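Recording two-handed garment demonstrations with hand-held grippers

Radside Laboratory, methods pages
Last revised 2022-11-07

Purpose of this page

This guide sets out how demonstrations of garment handling are recorded for the Skutari study. It is written for new operators and for partner groups who wish to collect data that can be combined with ours. It covers preparation, the recording itself and the checks made before an episode is accepted. Training of the policy is described on a separate page.

The method follows the general approach of learning from demonstration. An operator carries out the task with hand-held grippers, and the wrist view and the opening of the fingers are stored together. A policy is later trained to predict the motion of each gripper from these records.

Before you begin

Each operator should have read the safety notes for the room and completed 2 practice sessions. Practice episodes are stored in their own folder and must not be mixed with study data.

Check the following before the first episode of a session:

Both grippers open and close fully without catching.
The lens of each wrist camera is clean.
The clocks of the two recorders agree.
There is enough free storage for the whole session.
The garment list for the session has been loaded.

If the clocks do not agree, restart both recorders and compare them again. Small differences can be corrected afterwards, but the correction takes time and is easily forgotten.

Setting the starting state

Drop the garment on to the table from a low height and leave it as it falls. Do not smooth it, and do not turn it so that the collar faces you. A policy trained only on tidy starting states performs poorly on untidy ones, and this was the main weakness of the first Vulville set.

Objects that are normally on or near the table may stay where they are, provided that they do not block the movement of either gripper. People may continue to work elsewhere in the room. Changes in the background from one session to the next are welcome, and operators should not attempt to make every session look alike.

Taking the two grasps

Begin with the gripper that is nearer to a clear corner or hem. Close the fingers on a small pinch of fabric, lift slightly, and wait until the cloth has stopped swinging. Then bring in the second gripper and take another pinch at a distance from the first. For a T-shirt, a corner of the lower hem and a point on the opposite side are usually suitable.

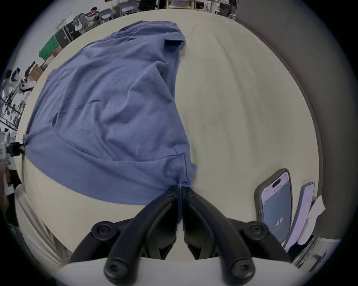

Once both grasps are secure, move the grippers apart slowly until the cloth between them begins to tighten. Stop at that point. Pulling further adds nothing to the record and may draw the fabric out of the fingers. If one grasp slips, do not end the episode. Open the fingers, return to the cloth and grasp again. Recoveries of this kind are useful to the policy and are kept, with the label "regrasp" added at review.

Avoid taking a large handful of cloth. A deep grasp hides the hem from the wrist camera and makes it difficult for the reviewer to judge which layer is being held. Where two layers have been taken by mistake, the operator may either release and try again or continue, but the episode must be labelled accordingly.

Spreading and folding

Lower the garment while keeping a light tension between the grippers, so that the far edge touches the table first. Draw it towards you and lay it down. The garment does not need to be perfectly flat. Fold it in 2 stages, first side to side and then bottom to top, and release both grippers before ending the episode.

Record 8 episodes with each garment and then change to the next one on the list. Operators should rest between garments. Tired operators tend to hurry the second grasp, and the Bălan annotation tool will flag many of their episodes for sudden motion.

Review and acceptance

Every episode is viewed by a person other than the operator. The reviewer confirms that the recording is complete, that the grasps can be seen, and that the labels match what was done. Episodes with missing sections are removed. Episodes in which the task failed are retained under a separate label - they are not used for training at present, but they are needed for the work on failure detection.

Changes since the October version

The instruction to clear the table completely has been withdrawn. The label "regrasp" replaces the two earlier labels for slipped and missed grasps. Partner groups using the old labels should convert them before sending data to Radside.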